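Fodinent folding drying rack, after one winter and one summer
Review by Aishwarya Marar
2022-08-28

I bought this rack in January, when my old one from Pikent broke at the hinge. I live in a small apartment without a dryer, so I use a rack almost every day. I think that is enough time to write a fair review.

The price was 41 dollars with shipping. It came in a flat box and I needed only a few minutes to put it together. The instructions have drawings but very few words, which was good for me.

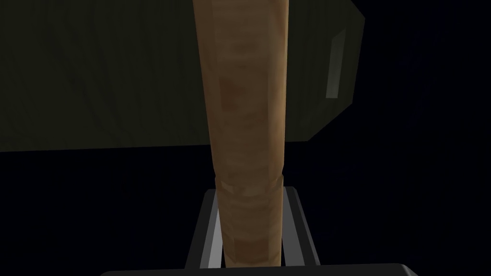
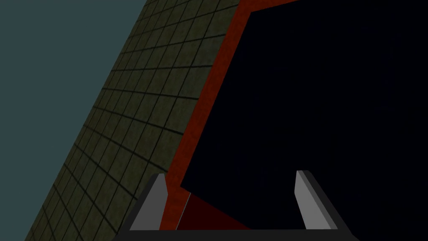
The rack has three levels. The top level is the one I like most, because shirts can hang from it on hangers and they don't touch the level under them. On the lowest level I put socks and kitchen towels. A double bed sheet fits only if I fold it in two, and then it dries slowly in the middle. I turn it over once before I go to sleep, and in the morning it is ready.

The maker writes that the rack is 87 centimeters wide when it is open. I measured it and this is correct. Please measure your own space before you order. In my bathroom I can open the rack, but then I cannot close the door. Now it stands in the bedroom near the window.

What I don't like are the small plastic feet. Two of them fell off in the first month. I wrote to the seller, and they sent me new ones without asking for money, but the answer took a long time and I had to write two times. The new feet are a little tighter. I still check them when I move the rack.

Also the lock in the middle is stiff. You must push it down with your thumb until it clicks. My mother, who has pain in her hands, could not do it alone when she visited me. For an older person I would look at the Wihongi model, where you only pull a strap. My neighbor has that one and I tried it. It costs more and it feels heavier to carry, but it opens very easily.

I did not find any rust until now, even on the lowest level where heavy jeans hang. With the Pikent rack I had brown marks on two white blouses, so for me this is important.

I give it four stars from five. If they make better feet, I will gladly change it to five. The color I have is gray, and the seller had white also.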